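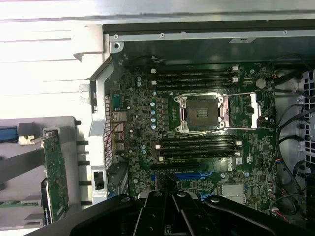 Figure 4. CPU socket and memory slots, tower on its side

4. Installing the processor and memory

Caution: Shut down the workstation and unplug the power cord before you touch the board. Wear a grounded wrist strap.

1. Lay the tower on its side and take off the side cover.

2. Set the Palomino parts tray beside the open chassis. The processor goes in the square recess. Memory modules lie flat between the clip blocks.

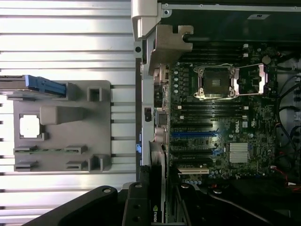
3. Release the retention lever and raise the load plate. Do not touch the gold contacts in the socket.

4. Lift the processor from the tray by its edges. Match the corner mark to the socket and lower it straight down. Do not press on it.

5. Close the load plate and lock the lever. Some resistance is normal.

6. Open the white latches at both ends of a memory slot. There are four slots above the socket and four below. With 2 modules, use the pair given in the slot table in section 3.

7. Line up the notch and push the module down until both latches close.

Note: If the contacts are bent, stop and return the board to the Wisivthorpe service desk with form 159.

Go on to section 5, Fitting the cooler.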